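**Ridell damper program – progress report to Vandov**
November 8, 2018
Prepared by: Noémie Pruvost, vehicle dynamics
Cc: Inès Collet

Work since the September report has gone into the rear damper revision and the tire wear problem seen on long runs. Both items are still open, but the damper is close to release.

The revised rear valving was run over 700 km at the Urnia circuit. Low-speed rebound was reduced by 7 percent from the baseline. Drivers reported less skipping on the curbs at the exit of the last corner, and the ride height traces agree with them. Oil temperature peaked at 91 °C on the left rear, which is inside the limit set with Rinaldi. Front settings were left alone.
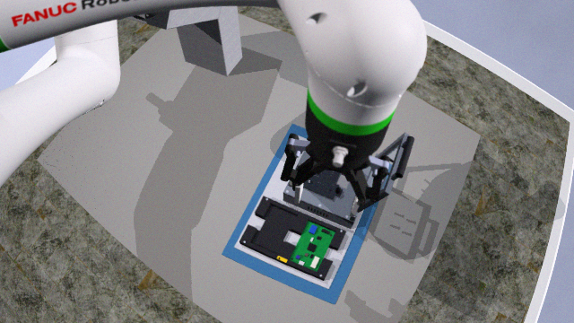
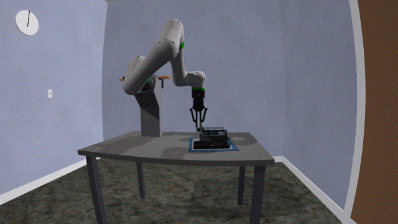
*White robot arm with black gripper, two simulated views.*

Tire wear on the inner shoulder is still above target. We tried two camber settings and one toe change. Reducing camber helped the shoulder but cost front grip in the slow section, so the car is back on the earlier value for now. The toe change made no difference we could measure.

Open items:

- Rear top mount: 3 sets on order from Rinaldi, delivery date not confirmed
- Wheel speed sensor dropout, right front – wiring replaced, needs a wet run
- Bump stop length for the heavier fuel load
- Brake duct drawing, second issue, with Inès for review

Spending is within the approved amount, except for track rental. The extra day at Urnia was charged to the tire budget and we ask that it be moved to testing.

The next run will use the revised rear dampers on both cars. If the top mounts do not arrive in time, the old ones will be refitted and the bump stop work moved to the session after.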